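Varkell incorpora brazos robóticos en su cocina central de Rusell y mantiene todos los puestos de trabajo

Rusell, 19 de agosto. La empresa de comidas colectivas Varkell anuncia la puesta en marcha de 2 brazos robóticos en la línea de preparación de bandejas de su cocina central. 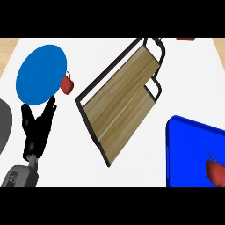

El proyecto, desarrollado junto con la firma de ingeniería Serkell, empezó en junio con ensayos en simulación. En esta etapa los técnicos preparan las tareas de recoger y colocar fruta, platos y otros objetos de mesa, y después las trasladan a la línea real.

En la cocina trabajan 70 personas. La dirección ha firmado con la plantilla un acuerdo, válido hasta 2029, por el cual ningún puesto será suprimido a causa de la automatización. Las personas que hasta ahora colocaban la fruta pasarán de manera gradual al control de dietas y a la supervisión de los equipos, con formación dentro del horario laboral.

«Este trabajo se hace de pie y con el mismo movimiento durante todo el turno, y muchos compañeros terminan con dolor en las muñecas», explica Nokuthula Gumede, responsable de turno. «Hemos pedido que la velocidad de la línea no sea aumentada, y esto está escrito en el acuerdo.»

Según Riaan Mthembu, director de operaciones, los brazos prepararán al principio 300 bandejas por turno. Las dietas especiales seguirán siendo preparadas a mano.

La formación está a cargo de Unathi Mabuza, de Serkell. El primer grupo ya aprende a detener el brazo, a revisar la pinza y a corregir una posición de recogida.

Contacto para la prensa: Khanyisile Fourie, departamento de comunicación de Varkell.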